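Mounting the Skeltelik 12 on a tripod

The Skeltelik 12 spotting scope ships with the foot rotated for storage. Turn it to the working position before you mount the scope.

1. Loosen the collar knob two full turns.
2. Rotate the scope body until the foot points straight down.
3. Tighten the knob by hand. Do not use pliers. 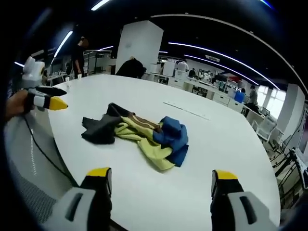

4. Slide the foot into the tripod head until the catch clicks, then close the side lever.

Caution: Keep one hand on the scope until the lever is fully closed. With the long hood fitted, the scope is front-heavy and can tip.
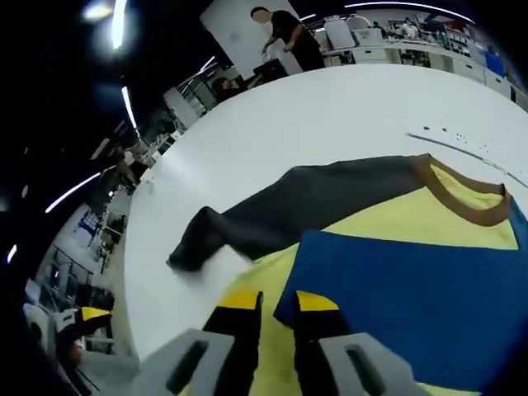
Reading time: 2 min

Setting the focus

5. Turn the eyecup out if you do not wear glasses. Leave it in if you do.
6. Set the zoom ring to 17x, its lowest mark.
7. Pick a target at least 12 yards away and turn the large focus ring until the edges look sharp. 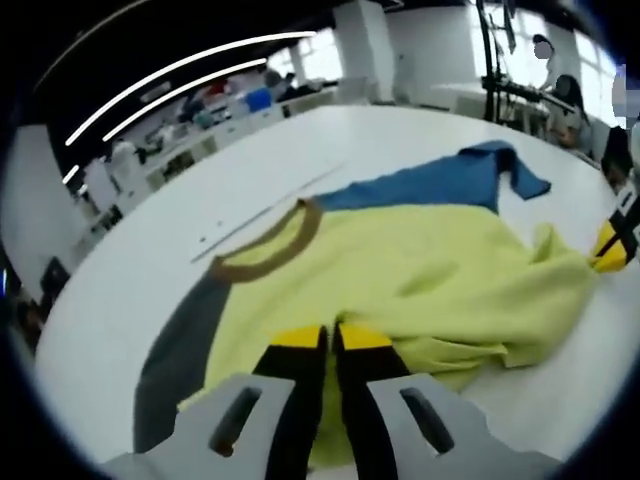
8. Zoom in slowly and correct with the small ring – a quarter turn is usually enough.

Note: The Nimevier adapter plate fits this foot, but older Lubis plates do not. Order the replacement screw as part 367 from Emik.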